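Nalla Home Forum > Kitchen and Table > Cleaning and Care
Thread: White film on dark glazed dishes, what do you use?

polyxeni_v
Started 2025-03-24

Hello all, I would like to hear how other people clean dark stoneware. I have used baking soda for years on my white plates and never thought about it. On dark glaze I am not so sure anymore. 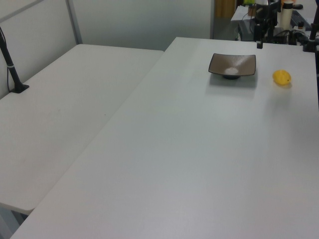 What I have tried until now

1. Dish soap and a sponge. The film goes away when the dish is wet and comes back when it dries.
2. Baking soda paste, left for 40 minutes. Better in the middle, but near the rim I still see a cloudy ring.
3. White vinegar, one time only, because I read it can be bad for some glazes.

My set is from Plendulon, four small dishes, bought last May. We have very hard water in our town. The kettle looks terrible after two weeks, so maybe it is the same thing on the dishes. Is it the water, or did I already scratch the glaze with the soda? I would be thankful for any advice.
Polyxeni Vasilakis

gravelpath
It's the water. Your own first point tells you. If the film disappears when wet and returns when dry, that is mineral scale. Vinegar will take it off. Warm it a little, leave it on for three or four minutes, rinse well, dry with a towel. The drying is the part people skip.

Oonagh_T
I don't agree that it must be scale. A worn glaze does exactly the same! Water fills the tiny scratches and the surface looks dark and shiny again, then it dries and you are back to gray. I ruined a black serving plate this way and for months I told myself it was limescale.

Easy check: drag a fingernail over the cloudy part and then over a clean part. If it feels rough and a bit chalky, scale. If it feels smooth but looks dull, I would worry.

gravelpath
Fair point about the wet look. But baking soda is very soft, softer than any proper glaze. I don't believe it scratches stoneware if you use a cloth. A green scrubbing pad is another story.

polyxeni_v
Thank you both. I must confess, I did use a green pad the first two times. After that I changed to a cotton cloth. I will do the fingernail test this evening when the dishes are dry.

muddyboots
what is the finish, matte or glossy? on matte everything shows. i had Lurkent bowls in matte black and even fork marks looked like chalk lines, gave them to my brother in the end

polyxeni_v
Half matte, I would say. It shines a little under the lamp but not like glass. The catalog calls it "satin."

kilnside
I make pots, so a few words from that side. Satin glazes often have very small crystals on the surface, and this is what gives the soft look. Strong acid over a long time can dull some of them. Short contact with kitchen vinegar is normally fine, overnight soaking I would never do. Citric acid is stronger than people think, so mix it weak.

The gray lines from forks and knives are mostly metal left on top of the glaze. Vinegar does little for those. Baking soda or a cream cleaner does more. So you can have two problems on the same dish, and each one needs its own treatment.

Oonagh_T
What about cut lemon with salt? My mother swears by it.

kilnside
The lemon is OK. I would leave out the salt on anything satin, the grains are coarse and you will press harder than you think.

gravelpath
My grandmother used salt on everything and her plates are still in use. Just saying.

kilnside
White glossy plates, I suppose? Those forgive a lot.

gravelpath
White, yes. With a blue edge.

polyxeni_v
I did the test. The ring near the rim is rough, so gravelpath is right about this part. I put warm vinegar for three minutes, rinsed, dried with a towel, and the ring is nearly gone. I will repeat once and then stop.

But Oonagh is also right, I'm afraid. On one dish the middle is smooth and dull, and vinegar changed nothing there. I think this was my green pad. It is not so visible from a distance — my husband says he can't see it at all — but I know where it is.

Oonagh_T
Sorry to hear it. Mine became the saucer under a plant and looks quite good there.

muddyboots
some people rub a drop of mineral oil on dull spots, food grade. looks nice for a week or so

kilnside
It does no harm, but it washes off, so you must do it again and again. I would just use that dish for bread.

Xenos_77
Can I ask, does the dishwasher make it worse? I have the same Plendulon set in green, and hard water too.

gravelpath
Keep the softener salt filled and use rinse aid. Mine come out fine on the short program.

kilnside
And look at the unglazed foot if yours has one. It can take up water, so let it dry well before you stack the dishes.

Xenos_77
Thanks, I didn't think of the foot. Will check mine tonight.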